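Share 48 Comments 5

Let the kids do the boring task

Katherine Sánchez
18 September 2020

I've judged the student showcase at Stamberg twice now and both times the ribbon went to the flashiest thing on the floor. Robot that draws your face. Robot that throws a ball at a hoop and gets it in once if you wait long enough. Fun, sure. People clap. Then the team goes home and the thing never runs again.

So I want to argue for the dull projects. Specifically for towels.

The Nadar club has spent the whole term on one job. Towel goes in cabinet. That's it, that's the project. A parent asked me in July whether this was really what the club fee was for and I've been writing this column in my head ever since.

Yes. It is what the fee is for. Cloth is hard. A block is a block every time you pick it up, a towel is a different shape each go. You can't measure it once and be done. Grab it in the wrong spot and the fold comes apart, grab too much and it bunches, grab too little and you're holding a corner and the rest is trailing all over the place. Every kid in that room has put away a towel at home without thinking (ok, maybe not every kid) and now they have to think about it, for weeks, out loud, with other people disagreeing. 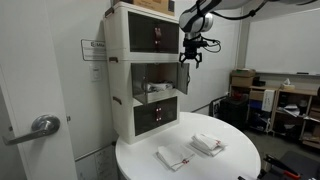 Nadar club: two towels on the table, middle door of the cabinet open.

Look at what there is to get wrong. Doors with latches. A shelf with a roof over it, so you can't just drop things in from above. A round table, which means "line it up with the edge" is no help at all. I sat in on one session where the argument was entirely about which side to come in from, and it was the best teaching I saw all year. No slides. A fifteen year old drew the cabinet from above, someone else said the door would be in the way, out came the eraser.

Compare the Vonton Cup, which I also like, mostly. Teams get 30 minutes and a points sheet. What they learn is to chase points. One team last year worked out that a certain move scored every time and did nothing else, and won, and good for them, but I asked the captain what they'd change and she said the battery.

I'm not against contests. I'm against contests being the only thing that gets money. The Plekero grant pays out 2000 dollars a year to school robotics here and the form asks for "competition results" right at the top. A club that spent a term on towels leaves that box empty. Guess where they land in the pile.

Change the form. Ask for the logbook instead. I've read the Nadar one, pages and pages of it, and its mostly failure – dated, initialed, with a guess at why. Some of the guesses are wrong and get crossed out two pages later by the same hand. You can't fake that the week before a deadline. Well you could, but it'd be more work than doing the project.

And yes, I know, a judge has to stand there and watch it. Slow. Not much to clap at. A friend on the panel told me families would walk right past the table. Maybe they will. Put some chairs out, let the students talk while it runs, they have plenty to say.

Anyway the next showcase call goes out soon and I've asked for a category for household jobs. No answer yet. If you've got a kid in a club, write to the organizers and say you want it too. Short email is fine, mine wasn't adn I regret it.

5 comments
Share this article

Get our weekly opinion newsletter. Enter your email to sign up.

We use cookies to improve your experience on this site. Accept | Manage settings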